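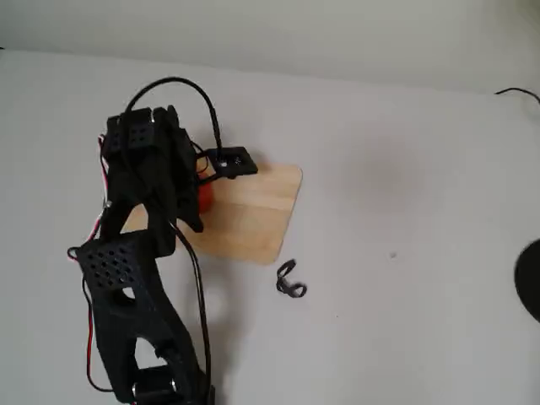
# Re: [sturham-table] Boards, and what to put on a pale worktop

Dear all,

Thank you for the replies to my first message, and especially to Aileen, who wrote such a useful one that I'm going to quote a good piece of it before I ramble on.

> On 24 Sep 2026, Aileen Dalisay wrote:
>
> Imre, I have had a light wooden board on a white table for years and I wouldn't go back to a dark one. You can see what you're doing, and you can see what wants wiping. My worry with yours is the oil. You said you'd used up nearly the whole tin? I use a teaspoon, rub it in with an old vest, leave it overnight and wipe off whatever is still sitting on top. If it feels tacky in the morning you have overdone it.
>
> Also, do you keep it flat or stood on its edge? Mine bowed when I kept it flat with a damp cloth under it. Has anyone else had that?
>
> Aileen

Well, Aileen, guilty on the oil. I was told as a boy that wood will drink whatever you give it, and I took that rather too much to heart. The board I keep by the kettle was tacky for a fortnight and picked up every crumb in the house. I have since gone over it with hot soapy water and a stiff brush, let it dry stood up against the bread bin, and put on just the teaspoon. It is much better behaved now, though there's a darker patch near one corner that I think I shall have to live with.

As to keeping it flat, I do leave mine lying on the table most of the day, as it's too heavy to be lifting in and out of a cupboard every time somebody wants a sandwich. What I have stopped doing is the damp cloth. Dindo Navarro suggested a square of that rubbery mesh people put under rugs, and it grips beautifully on a smooth top and lets the air through (he cuts his a little smaller than the board so that it doesn't show). I wash it with the tea towels and it has come to no harm so far.

On the tabletop itself, since two of you asked: ours is a pale one, the Paredes, and I was nervous of it at first. Turmeric is the great enemy, and beetroot comes a close second. I've found that bicarbonate of soda mixed to a paste will shift either one if you catch it the same day. After that it takes patience and a sunny window - the sun really does fade turmeric, which I would not have believed if my sister hadn't shown me.

Rodel Castillo asked whether it's worth buying a big board at all, when two small ones would do. I'd say it depends on how you work. If there are two of you at the table then two boards, certainly, and you won't be forever waiting for each other. But for bread, or for rolling anything out, I do like a wide one, and I like having a bit of bare wood left over at the side for the things I've finished with. The firm I bought from, Undier, does a large size, and they will sand an old one down for you if you pay the postage. Mine weighed 2 kilos, so the postage wasn't trifling, but it came back looking lovely.

One question from me in return. I'd like to round off the corners of a second board, which is square and rather sharp, and I don't own anything grander than a sanding block. Would I be mad to try it by hand? I've coarse paper and fine paper and nothing in between. If anybody has done this - Rodel Malabanan, I have a feeling you mentioned it back in February - I'd be very glad to know where you started, and whether you wetted the wood before the last going-over.

And if anyone passing through Noltevwood would like the rest of the oil, there's a second tin here unopened, and at a teaspoon a time I shan't be needing it for a very long while.

With warm wishes to everybody,

Imre Balogh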